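The Weather Office at Clidudbridge
A short story

The Weather Office of the Uretti Valley issued its forecast each morning at six. It was read aloud at the market and then pinned to the door of the post office. In a dry year, few people stayed to read it twice.

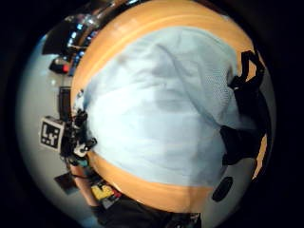
CLIDUDBRIDGE, March 27, 2021

The Office advises that no rain is expected in the lower districts. Farmers holding water at the Debnath reservoir are asked to draw from it on alternate mornings only. The gauge at the bridge has recorded nothing for 80 days.

The notice carried the usual stamp. Below the stamp, in pencil, the duty forecaster had added a line that the rules did not allow: The wind has moved to the south. 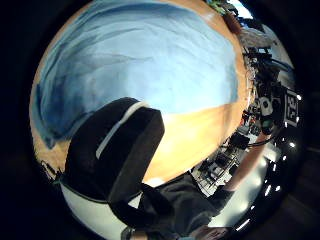
Blue and orange-tan, in a curve.

The district manager arrived before noon and asked for the pencil line to be withdrawn. The forecaster replied that Form 719 provided for the removal of errors and made no mention of remarks. The manager read the form at the counter, both sides, and asked for a glass of water.
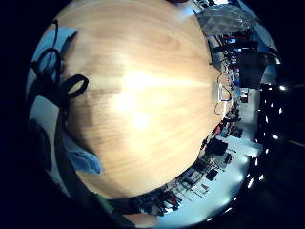
The Second Notice

At 2 in the afternoon the observer at Memamano telephoned to report cloud over the ridge. The Office thanked the observer and entered the call in the register. A second notice was typed, stating that light rain was possible in the upper districts by evening. 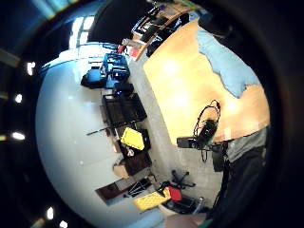
The Evening Reading

The forecaster walked down to the bridge with the key to the gauge. The manager followed, carrying both umbrellas, and they stood at the rail until it was too dark to see the ridge.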